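Tullia Finger Set for Two-Finger Grippers

Tillberg Shared Workshop > Shop > Arm parts > Fingers and pads

$65 per pair, bolts included
Ships on Friday if you order before noon

I made the first Tullia fingers for my own arm because I was so tired of dropping things! The fingers it came with were hard and slick, fine for blocks and hopeless for anything soft or light. So I cut some new ones on a slow evening in March, stuck grippy pads on them, and then the next bench over wanted a pair, and the bench after that. Now there's a bin of them by my door and you can buy a set.

They're black with bright green, and yes, you can have any color you like as long as it's green (I bought a very big roll). I've come to love it, though. Through a wrist camera it's easy to tell where your finger ends and the black linkage begins, even when there's a busy bench and a neighbor's arm behind it.

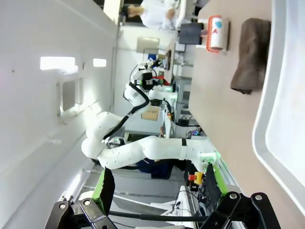 What they're good at

Soft and squishy stuff, mostly. Play food, sponges, paper cups, rolled cloth, that kind of thing. The pad has enough give that you can close on something without leaving a dent, and enough bite that it doesn't slide out when you swing the arm. I run mine over a table full of pretend-kitchen clutter, with cups and trays and paper towels all over the place, and a second arm working its own job right beside it. Long round things are my favorite test - grab one near the end, hold it upright, and see if it tips.

They are not for heavy lifting. My limit is 1240 grams and I'd stay well under that if you like your floor. They're also not food safe, so please keep them to toys and props or to snacks you don't plan on eating.
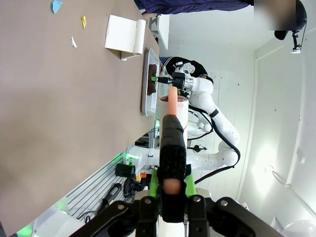 Will they fit mine?

If your gripper is the two-finger linkage kind with bolted brackets, probably. I cut them to the Arkania bolt pattern, and I also do a Triantafyllou version with the holes set a bit wider. Pick one in the menu when you order. Not sure? Send me a photo of your brackets with a ruler next to them and I'll tell you. Swapping takes me 20 minutes, including the part where I look for the hex key.

Two things I'd like you to do after fitting:

Open the gripper all the way by hand and check that your camera cable isn't rubbing on the linkage.
Reset your zero point. The pads add thickness, so your old closed position will be wrong and the motor will push against it.

Wear and spares

My oldest pads went past 2000 grabs before a corner started to lift. Crumbs and dust are what ruin the grip, so wipe them with a damp cloth and let them dry before you start again. Spare pads are on the same order form, and they peel off with a fingernail and a little patience. If you work over trays, go for the narrow pads, which give you more room inside the rim when the fingers are wide open.
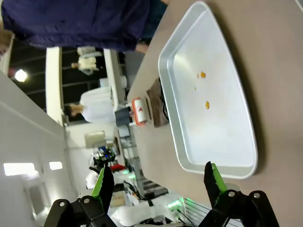 Fingers open at the white tray, green pads on the inner sides.

In the box: one left finger, one right finger, bolts, pads already on, and a strip of spare green. Local pickup at Tillberg is free, just ring the side bell.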